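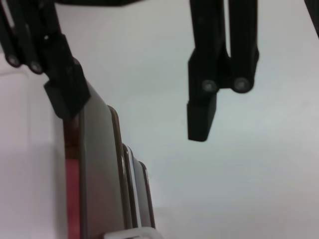 Şükran Aydoğan, thread starter and open day regular
November 2023
Reading time: 2 minutes

Open day at Ternari: who else went?

Just back from the Ternari open day and I'm still buzzing! The arm on the second bench was on a stacking job, mostly flat grey layers with rounded corners, and I must have stood there through 14 goes of it. You get the gripper's own view on a big monitor, so the stack fills half the screen and those black fingertips look enormous. I could have watched all afternoon (my feet disagreed).

They let visitors pick the next job from a card as well. I chose the slow one and have no regrets.

fornitz_fan
Lovely, wasn't it? I liked the gripper view more than the arm itself. From the floor you can't tell how close the pad gets to the top corner of the stack. On the monitor it's right over it.

Thulani Joubert
Went with my daughter, who is 9 and now wants one for her bedroom. I'll be the grump though: too slow. The Fornitz demo in April got through its trays in half the time, and they let you stand closer.

Şükran Aydoğan
But Fornitz had theirs running one fixed routine all day, Thulani! I asked. At Ternari they moved the stack between goes and the arm had to find it again. I'll take slow over that any day.

Thulani Joubert
Fair point about moving it. I still think 2 fingers is the wrong tool for thin layers with a rim. A suction cup would lift the top one straight off.

benchtop_bev
Depends on the surface. We tried suction at Plarkadura on glossy trays and it was fine until they got dusty, then we were wiping them down every morning. Fingers for me.

Thulani Joubert
We'll have to differ. Ours get dusty too and the cups cope.

fornitz_fan
Did anyone catch what the gripper costs? The man by the door said 3000 but I didn't hear if that was with the mount.

benchtop_bev
Without, I think. Ask at the Dağdelen evening, they're bringing the same one and there are 4 places left on the hands-on table.

Şükran Aydoğan
3 now, I've just booked!!

Contact the moderators | © Bench & Arm Forum | Back to top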